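8th September

Up at six, coffee, and straight back to the noise problem, which I had promised myself I would leave alone until after breakfast. I lasted as long as it takes the kettle to boil.

Anyway, a slow sort of day, so this will be a long one.

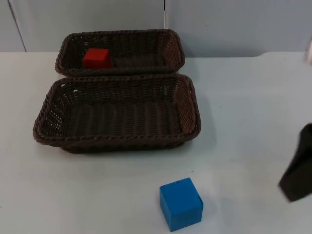
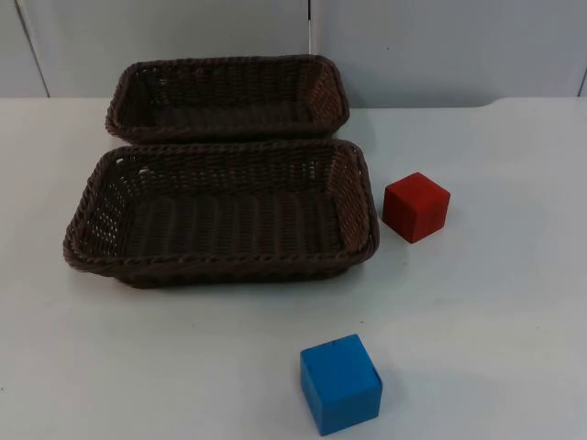 Two baskets on the white table, both times.

So, the radio link. For anyone who skipped the August entries (I don't blame you, they were mostly me complaining about connectors), I am trying to get soil moisture readings from the far end of the Studcombe allotments back to my desk, using little battery nodes that wake up, say one thing and go back to sleep. There are 15 of them out there now, in plastic boxes on sticks. The distance isn't much. The trouble is a long brick wall, a row of metal sheds and whatever the industrial units over the road get up to in the mornings.

Until last week I was sending everything. Every node, every reading, all the decimal places, as if the tomatoes cared. And the packets that got through were fine and the ones that didn't were just gone, so the plots on my screen looked like a comb with half its teeth out. I'd been blaming the receiver. I bought a better antenna, then I bought a longer cable for the better antenna, then I worked out that the longer cable was eating most of what the better antenna gave me. Good money, that.

Then Ross Sutherland wrote back. I'd sent him a very whiny email with a lot of attachments and he ignored nearly all of it and asked one question, which was what do you do with the numbers once you have them? And I sat there and thought, well, I look at whether the bed is dry or not. That's it. That's the whole use. I have a line at a certain value and I care which side of it we're on.

He didn't say anything else but I got the hint. Why am I shipping a full reading through all that junk when the node could make up its own mind and send me the answer? Dry, fine, soaked. You can squeeze that into next to nothing, and if it's next to nothing you can say it again and again and let the receiver take a vote.

So that's what I've been building. I say building, it's mostly been typing and swearing. The first version was plain repeats: each node sends its little answer 8 times, spaced out a bit, and the receiver goes with the majority. It worked on the desk, of course it worked on the desk, everything works on the desk! Out on the plots it was better than before but it had this habit of failing in clumps. All the repeats from one node would land in the same burst of interference and the vote would come out as confident nonsense. I had a bed that was supposedly soaked for a whole hot afternoon. I walked down there to check and it was like biscuit.

The fix for that was to spread the repeats out much further, and to give each node its own uneven pattern of gaps so they don't keep stepping on each other. I got this from a talk by somebody called Zupan that I half watched while cooking, and I had to go back and find the bit I'd missed because of the extractor fan. The pattern doesn't have to be clever. It just has to be different for each node, and the receiver has to know which one it's listening for. I made mine with a random number generator and then threw out the ones that looked too alike. Very scientific.

Ran it overnight on the two nodes closest to the wall, which are the worst of the lot. I collected 2,000 answers to go through (from the nodes' own memory cards, so I know what they meant to say and can compare it with what I heard). This morning I scored them before I'd even put socks on. Most of them are right! I'm not going to write down a percentage yet – every time I put a percentage in this diary I find a bug the next day and have to come back looking foolish. But the clumps have gone. The mistakes that are left are sprinkled about, one here and one there, and I can live with sprinkled mistakes, the soil doesn't change its mind that fast.

One thing I can't explain is the stretch just before seven, when both nodes went quiet together. The cards say they were sending. The receiver log says it heard a lot of something, only none of it was mine. I've asked on the Aletti forum whether anyone has seen their radio module get stuck on the wrong gain setting, because it smells like that. One reply so far and it was a man telling me to use a different module. Thank you, sir.

Battery life is the other worry. Saying a tiny thing 8 times is still cheaper than saying a big thing once and having it lost and asking for it again, at least according to the sums I did on the back of the gas bill. But waking up is what costs you, and with the wide gaps the node has to wake up for every single one of them. I could keep the clock running and let the rest sleep. I think the chip can do that. The manual has a page on it that reads as if it was translated by someone in a hurry, and the table it refers to isn't in my copy. I emailed Stasgate, who sold me the boards, and asked for the full version. They've been decent before so fingers crossed.

After lunch I went down to the plots with a laptop and a folding stool and moved the receiver up a bit, from the water tank to the post by the compost. Signal improved straight away. Months of coding, and the biggest single gain this week is from standing a box on a taller thing. I'm trying not to think about that too hard. Got rained on coming back, only the stool suffered.

Evening: rewrote the voting part so it weighs the stronger repeats more heavily than the faint ones. Not tested. I know perfectly well that I should test it on the overnight batch before I load it onto anything, and I also know the receiver is right there with its cable dangling. I've left it alone. Soup for supper, the end of the bread, and a message from Ross that just said "and how are the tomatoes?"

Split, mostly. I overwatered them in August when the link was down.

Jobs for tomorrow: new voting code on the old data, the gain thing, find the charger for the small drill, and get a bigger lid for node 11, it has a slug in it again.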